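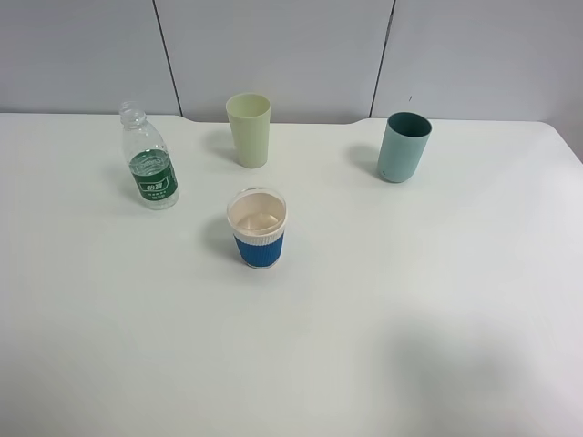
Can someone who has never programmed a robot use this dataset for a class project?

Most people who have picked it up so far had never programmed one either, so please don't let that stop you. You will need to be able to open a folder, read a spreadsheet and run a short Python script that we have already written for you. Everything past that point is up to you and how much free time you have.

Cakus Cups: data card and README

Project: Cakus, the tabletop project of the Stumen Robotics Club
Maintainer: Fiachra Hegarty
Release date: 2021-01-28
Current version: 2

Hello and welcome! Cakus is a student project, and this is the card that goes with its recordings. It started as a term project for a small group in the club and then sort of kept going, the way these things do when people like coming in after class. The task we picked is about as homely as a task can be: a robot arm picks up an everyday cup from a table and sets it down somewhere else on the same table. That was plenty to keep us busy. If you have ever watched a toddler learn to handle a cup you'll have a fair idea of what our early sessions were like (although the toddler usually improves faster).

We wrote this card for other school and college clubs first of all. If you come from a research lab you are very welcome too, but you may find us explaining things you already know, and you may wish we had been stricter about some of the things we list under known problems.

What is in the release

The release has 33 recorded sessions. A session is one sitting with one person driving the arm, and it can hold several tries at the task. For each session you get the video from the fixed camera, the video from the wrist camera, a log of the arm's joint positions and gripper opening, and a plain text note typed up by whoever was driving. The notes are the part we are fondest of. Some are one line long and some go on for a page, with complaints about the chair.

The folders are laid out like this:

sessions/ - one folder per session, with both videos, the log and the note
splits/ - two text files, one listing the sessions for training and one listing those we held back for testing
tools/ - the playback script and a small script that checks your download
sheets/ - the session list as a spreadsheet, with the driver's initials, the task wording and the outcome

We held back 11 sessions for testing. Please leave them alone until you have something you want to test! We know it's tempting to peek, and we did it ourselves in the first version, which is a large part of why there is a second one.

How we recorded

The arm is driven by hand with a controller that we named Lukumay, after a long evening of arguing over better names. The driver sits beside the table, reads the task wording out loud, and then starts. We asked drivers to move at whatever pace felt comfortable to them, so you will see real differences from person to person. Some of us sweep in from the side and some of us come straight down from above, and neither way is marked as correct anywhere in the data.

Between tries, the driver or a helper changes the layout. We didn't use a printed grid or tape marks for this. People just put things where they felt like putting them, with one rule, that every item the task mentions has to be within the arm's reach. 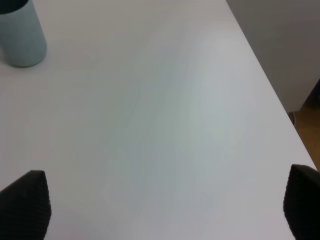

The wrist video is the one that most new members want to work with first, and I would gently suggest starting with the fixed camera instead. The wrist view changes every time the arm moves, and a cup that is easy to find at one moment can be out of view the next. A good first exercise is to take one session, play the two videos side by side with the playback script, and write down in your own words when you think the driver has decided which way to go. Then read the driver's note and see how close you were. We did this with our newest members in July and it led to a really lively discussion, plus it costs nothing and needs no arm.

Once you're comfortable with that, the logs will make a lot more sense. The gripper opening is the simplest column to plot and usually the most rewarding one. Joint positions take a bit more patience, and there's a short guide in the tools folder that tells you which column belongs to which joint.

Getting started

1. Download the release and unpack it somewhere with plenty of room.
2. Run the check script. It prints the name of any file that is missing or damaged.
3. Open the session list in the sheets folder and choose a session with a short note.
4. Run the playback script with the name of that session's folder.
5. Have a look at the whole thing once before you write any code.

If the playback script complains about a missing video reader, the fix is in the text file right next to it. Please try that before writing to us, but do write if it doesn't help.

Known problems

The clocks on the two cameras were never properly tied together. The playback script lines them up using the start of each recording, and that's good enough for watching, but if you need precise timing you will have to do some work of your own.

The outcome column was filled in by the driver, and drivers are generous to themselves. A try where the cup ended up standing but well away from where the task wanted it may be marked as a success by one person and a failure by another. We talked about going back and marking everything again with one set of rules, and I would still love to do that if a few people want to share the work.

The task wording isn't consistent either. One person's tumbler is another person's cup. We left the words exactly as they were typed, partly out of laziness and partly because a member working on language thought the mess was useful. If it gets in your way, the session list has an extra column where you can put your own wording.

Finally, everything was recorded in one room. A model trained only on Cakus may do nicely with our table and get thoroughly lost on yours, so record a few tries of your own if you possibly can.

What it's for, and what it isn't

Use it for coursework, club nights, competition practice, science fair posters and general tinkering. Our own team used an early version to prepare for the Grerkia student challenge and learned a great deal, mostly about reading the rules properly. Please don't use it as evidence that any arm is safe to run near people. We never tested for that and the data can't tell you.

Changes in version 2

The test sessions are now listed in their own file. The check script is new. Several notes that had ended up in the wrong folders were moved back to where they belong, and the spelling in them was left alone at their authors' request.

Credit and contact

If you use Cakus in something you hand in or show to others, a line naming the Stumen Robotics Club is all we ask. We'd also be delighted to hear what you made - a short message is fine, and a video is even better. Send it to Fiachra Hegarty through the club's contact page, and put the word Cakus in the subject line so it doesn't get buried under the parts orders.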